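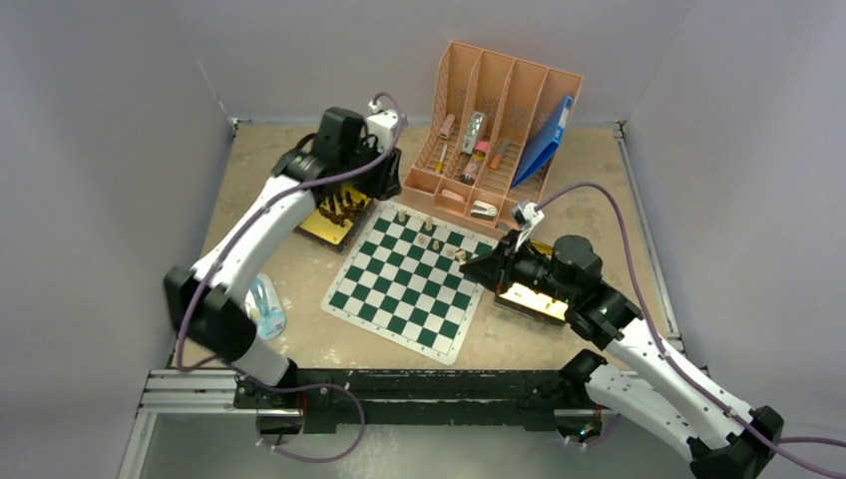

Malska、チェスの棋譜ノート「Dasari」を6月に発売
ペンが引っかからない紙と、ひとことを書ける余白

こんにちは、文具工房Malskaのミレラ・ランジェルです。いつもは便箋とか手帳カバーとか、わりと静かなものばかり作っている私たちですが、この6月、チェスを指す人のためのノートを出します。名前は「Dasari」。ついに出ます！うれしくて、リリースの文章も自分で書くことにしました。少し長くなりますが、お付き合いください。

棋譜というのは、対局で指した手を順番に書き留めた記録のことです。「e4」とか「Nf3」とか、アルファベットと数字が並んだあれですね。大会に出る方にはおなじみですし、家でのんびり指す方でも、負けた翌日に「どこで間違えたんだろう」と並べ直したくなることがあると思います。私はまさにそれで、しょっちゅう負けるものですから、並べ直す材料には困りません。

ところが市販の記録用紙だと、どうも私には書きにくい。マスが狭い、紙がつるつるする、そして感想を書く場所がない。以前は余った便箋に自分で罫線を引いて使っていました（工房のはぎれ紙です、商品には手をつけていません）。それを見た製本担当のジョアキン・ロウレイロが「それ、売りものにしたらどう」と言い出して、そこから試作が始まりました。完成まで11か月。便箋なら季節ひとつで仕上がるので、うちとしてはずいぶん粘ったほうです。

いちばん時間がかかったのは紙でした。対局中は早く書きたいし、相手の手番のうちに見直したい。鉛筆の人もいれば万年筆の人もいます。万年筆で裏抜けしない紙を選ぶと厚くなり、厚くなるとノートが開きにくくなり、開きにくいと左手で押さえないと書けない。左手は駒を取るのに使いたい、という人が試し書きの会に何人もいました。試作は全部で13種類になり、私の机の引き出しはいまもその束で閉まりません。

最後に助けてくれたのが、印刷をお願いしているRallexのセグンド・パウカルさんです。別の仕事で余っていたクリーム色の紙を持ってきて、「これ、触ってみて」とだけ言って帰ってしまいました。触ってみたら、これでした。薄いのに腰があって、鉛筆の芯がさらさらと乗っていく。翌朝いちばんに電話をかけて、その日のうちに本文用紙が決まりました。 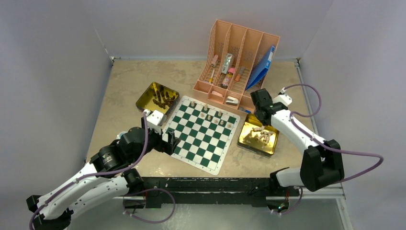
罫線のことも書かせてください。一局を見開きで書くかたちにして、左のページに白の手と黒の手の欄、右のページには図面を二つと広めの余白を置きました。図面は八×八のマスだけを薄く刷ってあります。気になった局面を鉛筆で書き込んでもいいし、空けたままでもかまいません。余白には見出しも罫線もありません。「ここでナイトを引いたのが弱気だった」でも「コーヒーがおいしかった」でも、好きに書いてください。私のはだいたい後悔で埋まっています。

罫線の色では、ロウレイロと私でだいぶもめました。彼は濃い緑、私は灰色。緑はきれいですが、鉛筆の字が少し負けるんです。結局、手を書く欄は灰色、図面の枠だけ緑ということで落ち着きました。並べてみるとこれがなかなか良くて、いまではどちらも自分の案が通ったような顔をしています。

綴じは糸かがりです。開いたページが机の上でぺたんと寝ます。表紙は布張りで、色は墨色と砂色の二つ。どちらにもしおりひもと、背に小さな番号欄をつけました。二冊目、三冊目と増えたときに、ペンで番号を書いて並べていただけたらと思っています。角は丸く落としてあります。鞄の中で盤や駒の袋と一緒になるものなので、とがった角はすぐにつぶれてしまうんです。

試し書きに参加してくださったハウ・ズオンさんから、感想をいただきました。子どもたちにチェスを教えている方です。

「小さい子は字が大きいので、いつもの用紙だと隣の欄にはみ出して、あとで誰の手だかわからなくなります。このノートは欄の高さがあるから、消しゴムで消しても隣の手が残るんです。余白に駒の絵を描く子がいて、それも見返すと楽しいですね」

駒の絵！これは考えていませんでした。試作を囲んでいた全員が「いいね」となって、余白を予定よりもう少し広げています。そのぶん巻末の記号一覧が小さくなりましたが、虫めがねが要るほどではありません、ご安心を。記号一覧には駒の頭文字、キャスリング、取る手、チェックとチェックメイトの書き方をまとめました。初めて棋譜をつける方は、まずここを開いてみてください。

ふだん指さない方にも、棋譜は意外とおもしろい読みものです。祖父母の対局が一冊残っていたら、と想像してみてください。日付があって、相手の名前があって、途中で字が荒れている。ああ、ここで焦ったんだな、とわかる。私は古い手紙を読むのが好きでこの仕事を始めた人間なので、そういう紙がこの世に少しでも増えたら、それだけでだいぶ満足です。

発売を記念して、喫茶Ramalhoさんで小さな対局会を開きます。6月の金曜日、お店が閉まったあとの夕方から。店主のクリストヴァン・アマラルさんが、この日のために深煎りを用意してくださるそうです。定員は11名で、奇数なのは私が相手役に入るからです。弱いので、勝ちたい方はぜひ私の席へどうぞ。盤と駒は会場に揃えておきますが、使い慣れたものを持ってきていただくのも歓迎です。参加される方には墨色か砂色のノートを一冊お渡しして、その場で最初の一局を書いていただきます。

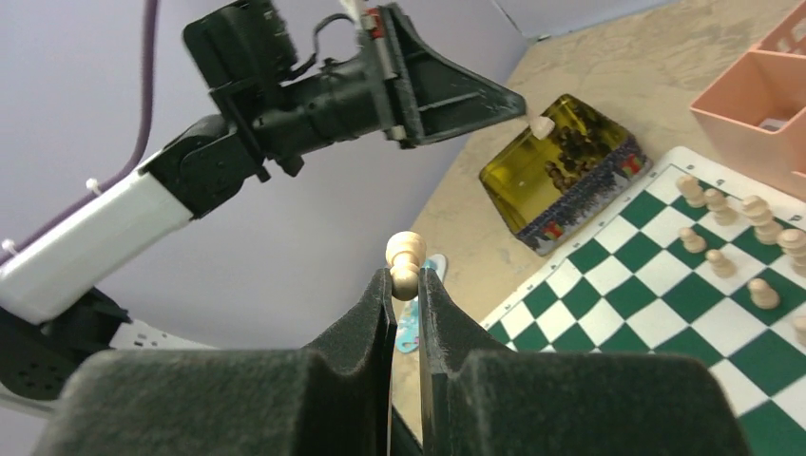
木製のポーン

初回の製造は約300冊です。手で綴じているため、一度にたくさんは作れません。売り切れた場合は秋に二回目を綴じる予定で、紙はもう押さえてあります（パウカルさん、ありがとうございます）。取り扱いはMalskaの工房と通信販売、それから喫茶Ramalhoの窓際の棚です。お店に置いてくださる文具店さん、書店さん、チェス教室さんも募集しています。見本をお送りしますので、お気軽にお声がけください。

取材のご相談も大歓迎です。工房はふだん朝から夕方まで開いていて、綴じの作業は午前中にご覧いただけます。ロウレイロは無口に見えますが、糸の話になると長いです。お時間に余裕をもってお越しください。試作の束もお見せできます。引き出しが開けば、ですが。

■製品の概要
名称：棋譜ノート「Dasari」
発売：6月
仕様：糸かがり綴じ、布張り表紙、しおりひも付き
表紙の色：墨色、砂色
内容：棋譜記入欄（一局見開き）、図面、余白、巻末に記号一覧
企画・製本：Malska
印刷：Rallex

■発売記念の対局会
会場：喫茶Ramalho
日時：6月の金曜日、夕方から（詳しい日程はお申し込みの方にお知らせします）
定員：11名、申し込み順
お申し込み：Malska工房の店頭、または喫茶Ramalhoのカウンターにて

■お問い合わせ
Malska　広報担当：ミレラ・ランジェル
お返事は私が書いています。対局の翌日は少し遅れることがあります。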